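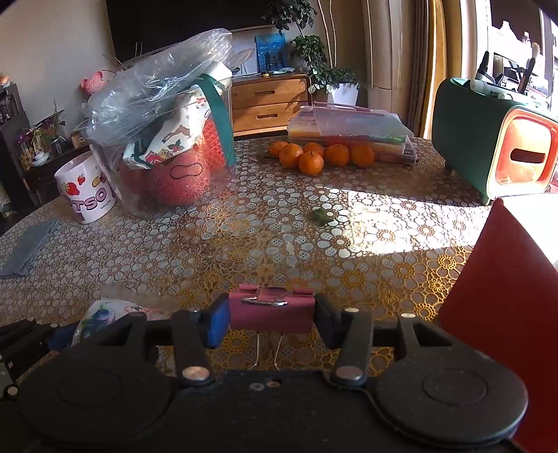 By the second month, Paraskevi Christodoulou told us, she had stopped thinking of the gripper as help and had started thinking of it as a slow hand she was paid to wear. Her remark runs against the account given by her employer, and it is the account we examine in this section.

Fandcombe sends housekeepers into private homes. In March it asked four of them to do part of their tidying with a hand-held gripper, so that the recordings could be used to train a household robot under a project called Jonness. The project plan describes this as "automation with the worker in the loop" and promises lighter shifts. We found little to back the promise. At the time of our interviews no robot had entered a client's home, and the lifting, wiping and sorting were still done by the same people, some of it now with a tool in the way.

Figure 2. Tabletop work with the hand-held gripper. The fingers are closed on a pink fabric-covered block with a metal binder clip on it. Tangerines, a mug and brushes are among the other items on the table.

Figure 2 gives some idea of what the work involves. The plan lists "small object handling" as a single task and allots it a fixed time, whatever the table. A table like this one holds fruit, a folded cloth, a plastic bag and a small piece that looks like an eraser, and each of these asks for a different grip. A housekeeper working with bare hands makes such choices without much thought. With two fingers to work with, she has to plan them. Selvaraj Gazi said he had learned to start with whatever stood nearest the edge, then gave up on the rule in homes where the middle of the table was the crowded part.

Fandcombe's figures look better than this. The company reports more than 2,000 usable recordings and treats the number as a measure of success. It is a measure of output. It says nothing of how long the rest of the shift took, who stayed late to finish the kitchen, or how many attempts were thrown away. We asked for the discarded attempts and were told they were not kept. The time sheets we did receive round every visit to the half hour, too coarse for the comparison we wanted.

Pay is a second problem. Recording time counted as ordinary cleaning time, although the workers were in effect doing two jobs: leaving a room tidy for the client and leaving a clean record for the engineers. These aims can pull apart. Qiuyue Cai described putting an object back where it had been so she could pick it up again more smoothly. The client gained nothing from the repeat.

We do not claim that the tool made the work worse for everyone. Gazi liked the change of pace and would do it again. Our interviews were few, and all took place while the project was still new. But if lighter shifts are the expected result, somebody should be measuring the shifts, and as of May 2025 we could find no plan to do so.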